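The grip that would not let go

In the Mendedham workshop of Steltcombe, a small company which collects clothes folding data for robots, one rule is printed above the charging shelf: stop, set down, then look. The technician who wrote it has worked there for 2 years. I asked her what happened in January.

"It was the release," she said. "You open your hand, and the tool stays closed. The first time, I thought it was my own mistake."
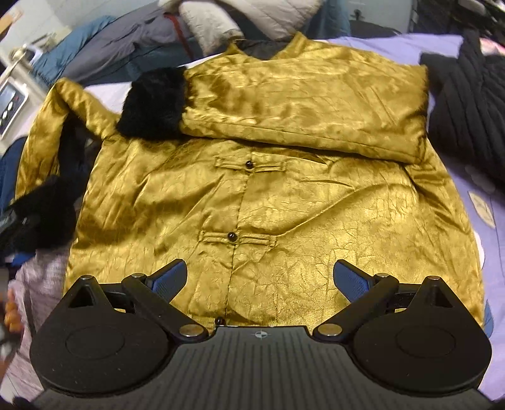

The fault showed itself 19 times in 2,239 recorded folds, and always with thin, slippery clothes. She explained that the finger pads press harder when they feel the cloth sliding, and the software sometimes took the opening movement for another slide. So it pressed again. Cotton shirts gave no trouble. A shiny jacket like the gold one, with its frog closures and fur cuffs, was much worse, and a sleeve brought across the chest was the moment she feared most. "You pull, because you want to save the cloth. This is exactly what you must not do."

On the worst day a colleague pulled. The seam opened, and when the pads finally let go, the finger arm jumped back and caught his thumb. The skin was not broken, but the nail turned black. Work was stopped the same afternoon.

The supplier, Ramanauskas, first asked for the logs and then for the tool itself. Their answer came after 78 hours: the limit on the pressing force had been removed in an update, and the limit was put back.

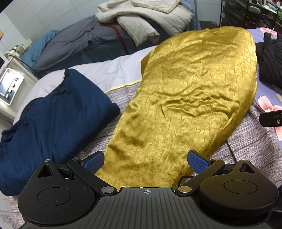
Open finger pads at the near end of a golden-yellow cloth.

She is still not fully satisfied. A second site, in Pernalville, used the same update and reported nothing. "Maybe they had only towels," she said. "Or maybe they pulled, and did not write it down - this worries me more."

I asked if she trusts the tool now. She thought for a while. "With cotton, yes. With satin I keep my thumb outside."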